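Home | Kitchen | Laundry | Workshop | Ask Us

Can a machine do it yet? Chores sorted by how close they are

Readers at Stillden keep asking whether it makes sense to wait for a robot before redoing the kitchen. The short reply is no. The longer reply depends on the chore, so I have sorted a few of them.

Floors. Yes, with preparation. A robot vacuum will keep a hard floor decent if you pick up cords, socks and anything with a fringe first. Run it at 8 in the morning, after the breakfast crumbs are down. Empty the bin every time.

Mowing. Yes, on a flat lawn. Walk the edges with a trimmer once a week and keep the charging spot clear of leaves.

Folding laundry. No. Machines can fold a towel slowly if it is laid out for them. A fitted sheet is still your job. Fold it with a second person, corners into corners, and put the whole set inside one of its own pillowcases.

Sorting screws. In a factory, yes. In a home shop, a muffin tin and a magnet will beat anything you can buy. I went through a coffee can of 200 mixed screws that way in 40 minutes.

Clearing the table. Not yet, and this is the one people expect to be easy. Cups come in every size, metal ones are slick and shiny, and each has to be picked up without knocking over its neighbor. Grippers are getting better at it, but a lot of the work is still done with a person's hands on the handles. 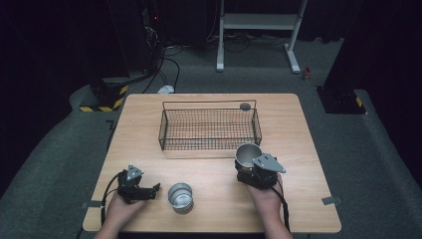
Maëlys Chauvin wrote in to say I am too gloomy about this. Her sister's cafeteria in Wustgate has had a dish line with an arm on it since July, and it loads racks all through lunch. It only handles one kind of cup, she admits, and somebody still scrapes the plates.

One kind of cup is the useful part of her letter. If you want any chore to go faster, by hand or by machine, cut down on the shapes. Buy cups that match. Use an open basket with low sides so you can set things in from any direction — tall bins make you reach and drop. Keep the basket in the same spot on the counter and carry it to the sink full. Metal cups should go in the rack mouth down, with a little space between them, and be dried with a cloth if your water leaves spots.

Wiping counters. No. Keep a damp cloth folded in quarters and turn it to a clean side as you go.

3 shares | 44 comments

Recent in Kitchen
Getting tea stains out of metal cups
Which drawer liners stay put
Drying racks for small sinks
Reader letters: the Lindemann dishwasher filter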